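Every October the same post comes back around: "robots can fold your laundry now, it's over." So let's do this again. Thread.

I will start with the chore itself, cloths on a table, one of the plainest jobs in any house. 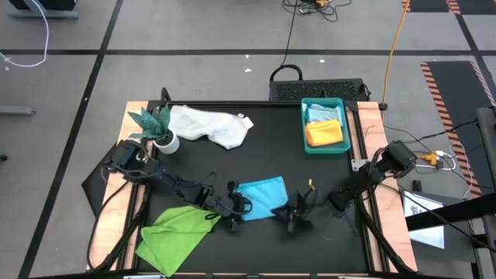
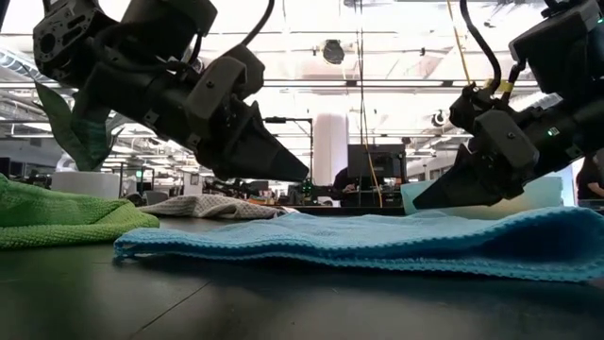
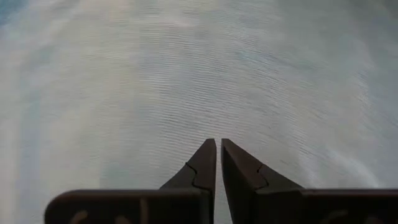 Photos: Lestance / cloth folding work

1/ Two arms, a few cloths, a bin. I've folded towels like that with a phone wedged under my chin. If you want to sell me a machine for my home, this is the bar, and it's a low one.

2/ Look at how much the table is doing. Black mat so the colors stand out. Arms bolted in place on opposite sides. Bin within reach. My laundry comes out of the dryer as one warm knot with a sock in a sleeve. Who unknots it? Me.

3/ Cloth is hard, I'll give them that. A cup stays a cup when you grab it. A towel becomes a new shape every time you touch it, and the corner you wanted ends up underneath. Anyone who has fought a fitted sheet knows this without a PhD.

4/ Also, two stiff fingers. Try it. Wear oven mitts and use chopsticks. Then find the hem.

5/ The number I always want is boring: how many in a row without a person stepping in? What I usually get is a nice short video. Was it the first try or the 22nd? They don't say.

6/ I did the math for my house. Four people, some 147 items a week counting dish towels. Even if the thing gets 9 out of 10 right, I'm refolding more than a dozen pieces and I have to go find which ones.

7/ "But it can run all night." OK. Where? That table is bigger than my laundry room. My laundry room is a closet with a shelf.

8/ Shop floor is a better argument. I worked two summers at a linen service that handled 3000 napkins on a slow day. Same size, same cloth, same fold. We already had a machine for that. It was older than me, it had rollers, and it did one thing very fast.

9/ So arms like these have to win in the middle. Mixed stuff, odd sizes, not enough of it to pay for rollers. That could be real someday. I'd like to see a small motel try it for a month and publish the bad days too.

10/ Somebody will reply with the Mokico clip. I've seen the Mokico clip. It's 13 seconds long and it has a cut in it.

11/ Things that would change my mind: a full basket dumped out, no sorting, one take, clock on screen. Throw in an inside-out T-shirt. I'll post an apology and leave it pinned.

12/ Until then I'm not clearing space for one. Dryer just buzzed, back later for replies.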